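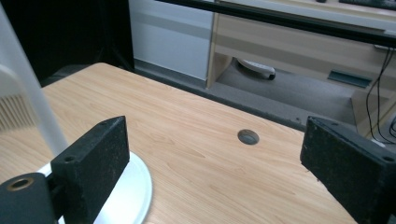

Support > Furniture > Desks > Open tickets

Subject: Cable grommet in Avwood desk top, replacement request
Status: Waiting on customer

Entry 1, customer
The hole in my desk top is too small for the power plug on my lamp. Your product page says the grommet "fits all common plugs." It does not fit mine, and I would call mine common. The desk is the light wood-grain one. The gray cap sits down flush and I have no complaint about the cap. I want either a bigger grommet or a plain top with no hole in it.

Entry 2, Avwood support
Thank you for writing in. Please take the cap out fully before passing the plug through. Many customers only open the slot in the cap.

Entry 3, customer
I took the cap out fully. I did that before I wrote the first time. The opening measures 45 mm across and the plug is a Grullico brick type that is wider than that on its short side. Turning it does not help. Please don't send me the cleaning guide again, which is what came attached to your last reply.

Entry 4, Avwood support
Sorry about the attachment. We can suggest two things. Feed the cord up from underneath, starting with the lamp end, if the cord comes off the lamp. Or use our Drotach sleeve kit, which widens the opening.

Entry 5, customer
The cord does not come off the lamp. As for the kit, I looked it up. It is a plastic ring and a sheet of instructions telling me to cut the hole wider with a hole saw. So the kit widens the opening in the sense that I do it myself, with a tool I would have to buy. Does cutting the top void the warranty? The sheet doesn't say.

Entry 6, Avwood support
Cutting the top is not covered by the warranty unless it is done by an approved fitter. The nearest one to you is Radulović. They quote a 30 minute visit.

Entry 7, customer
Called at 2 p.m. They have no slots until December and had not heard of the kit. I'm running the cord over the back edge for now. It hangs down in plain view and I catch it with my knee. I doubt a wider ring fixes this for the next person either. Please change the wording on the product page, and tell me what a plain top costs with the old one returned.

Entry 8, Avwood support
Passed to the parts team. Please send the order number and the label from the underside of the top.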